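Kikari Family Holidays: Progress Report to the Barua Fund
April 25, 2021

Summary

The Barua grant pays for Kikari to help families in Skekoro through the December holidays without going into debt. This report covers the past season and the first planning work for the next one. We served 228 households against a target of 200. Spending stayed within the approved budget. Two items in the original plan were not delivered and are explained further down.

What was delivered

Each household received one holiday meal box and a grocery card. Families with children under 12 could also pick gifts from the exchange, which ran on donated toys and books in good condition. Parents chose and wrapped the gifts themselves. We dropped the sign-up form that asked for proof of income, as agreed with Natanael Vieira in the fall, and used a one-page self-referral form in English and Portuguese.

Pickup was by appointment because of the distancing rules. Slots were 30 minutes long, which was more than most families needed. We plan to shorten them. 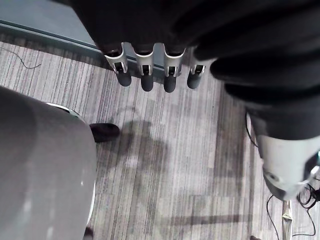 What was not delivered

The shared Christmas Eve dinner was canceled when the hall closed to indoor groups. The food money for it was moved to the meal boxes with written approval. The tree recycling day was put off to January and then dropped after the truck rental fell through. That line is unspent and we would like to carry it forward.

Feedback from families

Jucélia Leite called 50 households in January. Most people were happy with the boxes. The most common request was to get the grocery card earlier, before the schools let out, so that it could be used while stores were still well stocked. Several parents of teenagers said the exchange had little for them, and we agree. Some households do not keep Christmas and asked for a plain box without the decorations. We had a few of those ready but did not say so on the form. The next form will have a check box.

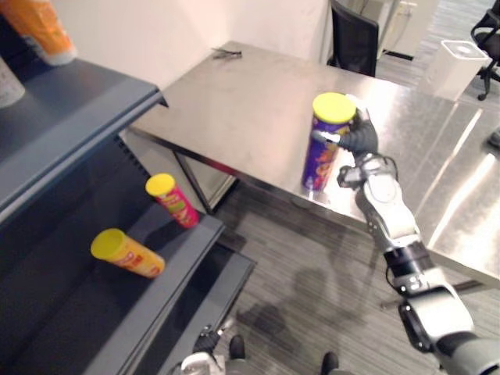
Ebere Iyamu

Budget

Food and grocery cards took the largest share of the grant, followed by storage. Printing came in under budget, mostly due to the shorter form. Phone costs were over by a small amount and were covered from our general account. Receipts are filed by month, and Finbarr Ó Flaithearta has checked them against the bank statements.

Plans for the next season

Orders for boxes and shelf-stable food will go in by August. Last time we ordered in October and had to accept substitutions on canned fruit and stuffing mix. Sebastião Siqueira is getting quotes from two suppliers, including Imo, who handled the boxes last year.

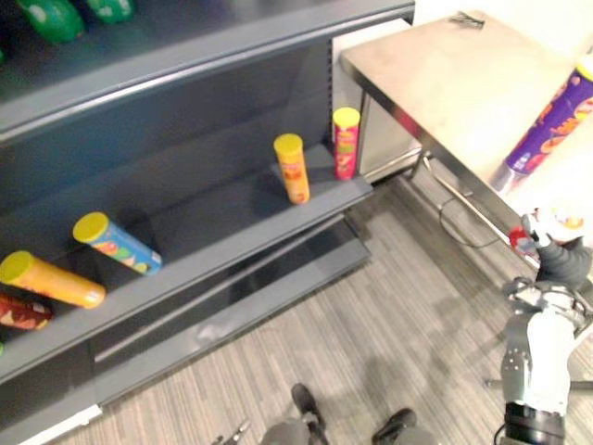 He will also ask both of them about split delivery, so that we are not paying to store everything through the fall. If the hall is open again we will bring back the Christmas Eve dinner, with a smaller guest list and two sittings. If it is still closed by the time orders go in, the dinner money would go to the boxes again, and we would send a request in writing first.

Decisions needed from the Fund

Carrying forward the unspent tree recycling line.
Moving the grocery card mailing to the first week of December.
Adding a small budget for gift cards for ages 13 to 17.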